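# Cell 6 at Rumwood – Setup and Upkeep

Cell 6 is the two-arm table we use for pantry goods: pouches, jars, small bottles and anything else that gets picked up and put in a bin. This page follows the routine we use to keep it running. It was put together for the people at Dreltudcombe who are setting up a table to the same plan, but anyone who works on the cell may find it useful. Last updated 7/14/26.

Niall Leckie looks after the arms and the mounts. Ingrid Delacroix handles the wrist cameras and the calibration files. If something on the cell looks different from what is written below, ask one of them before changing it.

## Before power-up

Walk the whole table with the power off. Check that the slotted brackets on the back rail are tight by hand, then go over them with the hex key. We had one work loose in June and it took most of an afternoon to find, because the arm only drifted when it was reaching far to the right.

Look along the floor cables next. They should lie flat, with no loops near the supports and no strain where they enter the controller. The yellow cable gets moved more than the others, so check both ends of it. Keep spare parts and bags out of the space under the arms.

## Finger pads

The pads are the part that wears. Wipe them with a dry lint-free cloth at the start of each shift and again after any run with paper labels or printed pouches. Ink and label glue build up on the flat faces and the grip gets slick well before you can see a shine.

Do not use solvent on the pads. Desmond Tillman tried it on the old set and the faces went hard within a week. Plain water on the cloth is fine if it is left to dry before the fingers close.

Pads are changed as a pair, left and right, even if only one is worn. Tighten the screws a little at a time, going from one finger to the other, and then close the fingers slowly on a strip of paper. The paper should hold evenly from top to bottom. If it swings, one pad is sitting crooked and the screws need to come out again.

## Setting the grip with a soft pouch

We set the closing force on a seasoning packet, with the fingers on either side of it and the pouch standing on its own. A jar will hide a bad setting, since glass and hard plastic don't give. A pouch will fold if the force is too high and slip if it is too low, and you find out on the first lift.

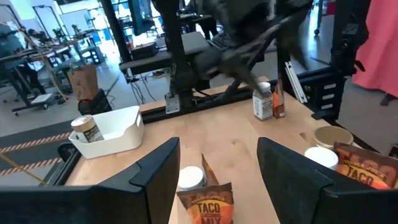 Start with the force at 10 on the controller scale and bring it up one step at a time until the pouch lifts without turning. Lower it back to the table, open the fingers fully, and do it again from a slightly different angle. Write the final number on the card. If it comes out very different from the last one, look at the pads before you accept it.

The other goods stay on the table for this check. Jalen Marchetti used to clear everything off first, and the settings came out fine but the approach path didn't, because the fingers had never had to come down with a neighbor close by. Leave a jar near the pouch and a few bottles toward the back.

## Wrist camera

Ingrid's rule is that both fingers have to show in the lower corners of the view, one on each side. If one is missing or sits much higher than the other, the mount has slipped. Loosen the clamp, square the camera, and run the calibration board again. The file name carries the cell number and the run number – the current one is 579.

Clean the lens with the blue cloth in the drawer, and use that cloth for nothing else.

## Every 50 hours

- Re-torque the base bolts on both arms
- Check the wrist connector for bent pins
- Back up the controller settings to the Okeke drive
- Swap the two pad sets and log which one went on
- Test the stop button from each side of the table

The stop test takes almost no time and should not be skipped. Have a second person watch the arm while you press.

## Parts

Pads and screws come from Cinstead and are kept in the second drawer of the tool cabinet. When you open the last bag, put the empty one on Clyde Fitzsimmons's desk and he will reorder. Camera clamps are made in-house, so give Niall a few days' notice. Used pads go in the tray marked with the cell number. Please leave them there – Niall measures them before they are thrown out.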